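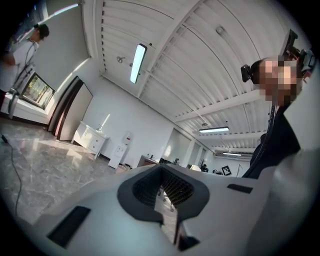
Progress report - school health screenings, August

To: Lemaire Fund
From: Tarnthorpe School District, student health office

Vision and hearing checks are finished at 3 schools. Gescombe Middle still to go, moved to a Monday next month - the gym floor was being redone and we lost the room.

600 students on the list for the year. 300 screened so far. Letters home went out for everyone who needs a follow-up, English and Spanish both. Replies slow. Will call the families we haven't heard from once the front office has the new phone list.

Sports physicals: evening session held at Zuscombe High, doors at 5. Long line early, quiet after 7. Several students came without the parent signature page and had to be sent home, so next time the page goes out with the practice schedule. Coaches have agreed to colect them.

Spending: on budget except for printing, which ran over. We'd like to move the leftover mileage money to cover it - please let us know if that needs a seperate form or if an email is fine.

Staffing: 3 part-time nurses through the fall. One hearing machine is out for repair, the spare is working but slow, adds a couple minutes per child. No date yet from the repair shop.

Still open
- room at Gescombe, need it in writing
- eyeglass vouchers, order not placed
- dental van, waiting on a call back

Numbers by grade to follow in the next report, the spreadsheet isn't cleaned up yet.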